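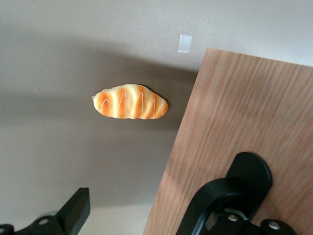 Newsletter No. 12

Call for Participants: Open Afternoon at the Bridanlow Robot Workshop

Posted in August by the Open Afternoon team, Bridanlow

We use cookies to remember your newsletter settings. By continuing to read this page you agree to their use. Accept | Settings

Bridanlow is opening its robot workshop to visitors again this fall, and we would love to have you with us – as a demonstration participant, as a guest who tries the arms for an hour, or as one of the paid afternoon hosts we are hiring to look after everyone else. You don't need a technical background for any of these. Some of the best people at our last open afternoon in Ostance were a retired baker, a pair of school bus drivers and a high school student who had come along to keep her brother company and ended up staying until we turned off the lights.

The work we'll be showing is tabletop work. Our arms handle small everyday things, one at a time, on a plain surface next to a wooden board. One of them is a squishy bread roll with white zigzag icing, and it has become something of a favorite with the people who run the demonstrations. A soft toy sounds like an easy thing to pick up, and for your hand it is. For two black gripper fingers it takes a little more thought: where to come down, how far to close, which way to turn before you start. Visitors usually have a strong opinion on all of this within a minute or so of sitting down, and we enjoy hearing it.

What participants will do

If you sign up as a participant, you'll spend the first part of the afternoon watching one of our operators guide an arm through a short task and asking whatever you like. After that you take the controls yourself. You'll be asked to pick up an item, move it onto the board, set it down and bring the arm back to where it started. Then you do it again with something else, and again, for as long as you're having a good time (or until the next person in line starts looking hopeful!). A host sits beside you the whole time and can stop the arm whenever needed, so please don't worry about doing something wrong.

With your permission, we save the movements of the arm and the view from the small camera at its wrist while you work. These recordings help our team at Brurdale improve the way the arms handle soft and oddly shaped things. We don't record your face or your voice. If you would like to take part and prefer not to be recorded, just check the box on the sign-up form and we'll leave the recording off for your turn. You'll get exactly the same turn as everyone else.

What hosts will do

We're also looking for 12 afternoon hosts. This is paid work, and it suits people who like company and don't mind answering the same question several times with a smile. Hosts greet visitors at the door, walk them to their station, explain the controls in plain words and keep an eye on the time. Between turns you'll put the items back at their starting spots and wipe down the surface. You will be on your feet for a good part of the shift, though there are chairs at every station and a proper break in the middle with coffee and sandwiches.

Every host comes to a training session before the open afternoon. It lasts 3 hours and is paid at the same rate as the shift itself. We'll show you how to start and stop an arm, how to help a nervous visitor, and how to politely end a turn that has run long, which is a skill all its own. People who have taught, coached, worked a store counter or raised children tend to pick it up fast.

Who can take part

Participants should be 16 or older. Younger visitors are very welcome to watch with an adult, and we'll keep one station set up so they can get a good view. Hosts should be 18 or older and comfortable speaking English with a group. If you also speak Spanish, please mention it, as many of our guests come over from Bañuelos and it's nice for them to be able to ask their questions either way. The workshop is all on one level, and the tables can be raised or lowered. If there is anything else that would make the afternoon easier for you, write it on the form and we'll do our best to arrange it ahead of time.

How to sign up

Fill out the short form at the Bridanlow front desk or ask for a copy by email through the workshop newsletter. Tell us whether you want to be a participant or a host, and add a few lines about yourself. Hosts, please include any work you've done with the public, paid or unpaid. A formal résumé is fine, and so is a friendly paragraph. Sign-up for hosts closes first, so that we have time to meet everyone and plan the training. Participant places stay open until they're filled.

Doors open at 1 p.m. and the last turn at the controls begins at 5 p.m. Wear sleeves you can roll up, tie back long hair, and leave dangling bracelets at home. Parking is free behind the building – please use the side entrance, as the front steps are being repaired.

You are receiving this notice as a reader of the Bridanlow newsletter. Update your preferences or unsubscribe at any time.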